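How do you keep lint off black clothes when you fold them on the bed?

Asked in Laundry & Linens, 308 views

I do all my folding on the bed because it's the only flat spot in our apartment big enough for it. The trouble is my black stuff. It comes out of the dryer looking fine (I think?) and by the time it's in the drawer it has little white specks on it. The quilt is white cotton and I've had it since March. Is the quilt shedding or is it my dryer? I don't want to give up the quilt, I love it!

2 answers

Flondo
5 votes
Could be either one, so test it. Take one black shirt straight from the dryer and look at it by a window before it touches the bed. If the specks are there already, it's the dryer or the towels you washed with it. Clean the screen, wash darks on their own, turn them inside out. If the shirt is clean, wash the quilt again on cold and shake it outside. New cotton sheds for the first few washes, mine did anyway.

Kazemi
Get a lint roller.

Comment from the asker
OK, I'll do the window test tonight. I went over this one with tape already and there are still a few bits on it. 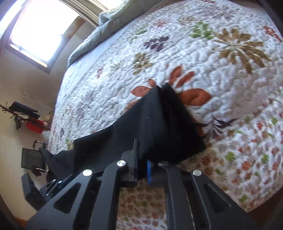 Black cloth on the leaf quilt, a few specks still on it

Flondo
Oh, that's not many at all, I was picturing fur! I'd still do the test. And what a pretty quilt, I love that big orange flower. With appliqué I'd stick to the gentle cycle and skip the hot dryer, the edges on mine started lifting after one summer of not being careful. An old dark sheet thrown over the bed while you fold works too.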